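Corbridge Launderette and Repairs Co-operative
Minutes of the November members' meeting, upstairs room, 7.30 pm

Present: Graziella Sartori (chair), Thomas Galli, Debora Sanna, Hatice Yazıcı, Osvaldo Gatti (minutes). Apologies from the Negri branch, as usual.

1. Previous minutes
Agreed, after "iron" was corrected to "irony" in item 4 and then corrected back.

2. Can a machine do the folding yet?
Thomas reported on the Stomon trial. Over the month the arms were given 180 garments and folded 142 to a standard he called acceptable. Debora asked acceptable to whom. Thomas said to him. He was reminded that the members have seen his shirts.

Towels go well. Jumpers do not, and anything with a collar is apt to be picked up by it. Each garment took 8 minutes. Debora does a jumper in the time it takes to complain about it, and asked that this be minuted.

The sorting remains ours: somebody still has to decide what goes in which bin.

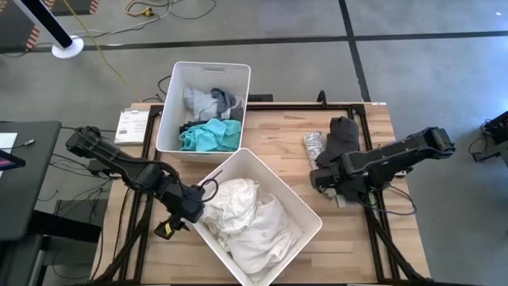 Grippers in black and knitwear in two blues.
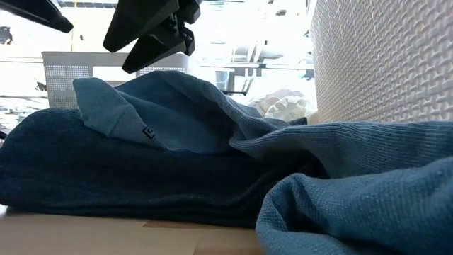 Hatice disagreed with the tone of the discussion so far. She said that folding was the chore everyone in the room had tried to swap out of since the spring, and that a slow machine working overnight would suit her very well, provided it did not expect the radio on. She would sooner have 142 tolerable jumpers in the morning than a rota and an argument. Debora said she would look at the rota.

Graziella asked about the cost. Clemia have quoted £609 a month for hire, with call-outs extra. Silence was observed.

Agreed: trial to continue on towels only. Thomas to ask Clemia what counts as a call-out.

3. Dryer two
Still squeaking. Osvaldo to oil it again.

4. Any other business
The biscuit tin is empty. Hatice to buy more.

Meeting closed 8.50 pm.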